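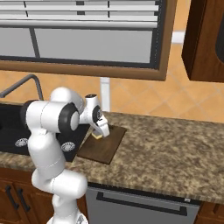

The Vareo arm at the cutting board, simulated kitchen, open day.

Wednesday, May 8, 2019
By the Vareo project office
Print | E-mail
3 comments | 45 shares

Progress report to the Hakala fund: the open day

You asked for a short account of how the open day went and what your money did there. It went well enough that we would do it again, after a rest.

The whole demonstration ran in simulation, as agreed in March. The real arm stayed home. Our venue was the old Stakine mill, built in 1921 and wired, we suspect, the same year, so we brought our own extension cords and a projector with a loud fan. We set out 100 chairs. The back rows were popular with people who wanted to be near the coffee.

The task on show was the small pale yellow block on the cutting board, next to the sink. The kitchen got more comments than the robot did. Visitors liked the granite and wanted to know who had picked the orange tile. (We did. It is paid for.) One guest asked if the arm could load the dishwasher, and we said that was not in this year's plan — a sentence we got to use a lot.
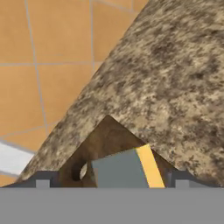 Reading time: 3 min

We also put the gripper's close view up on the big screen, with the gray finger and its yellow stripe in the middle and granite texture filling much of the rest. We had expected this to be the dull part. People leaned in, and several tilted their heads to get the tiles straight.

Plato, our planning software, was shown on a second screen for anyone who likes text scrolling by. Its log is still hard to read from a chair. We have put a plainer display on the work list and would like to move some of the unspent travel money to it, if you have no objection.

Costs came in under the line you approved, mostly thanks to the venue, which charged us very little and heated it to match. Receipts are attached, including one for cookies that we are prepared to defend.

Next up is a longer run of the same task with the board placed at different angles. The figures will be in our next report.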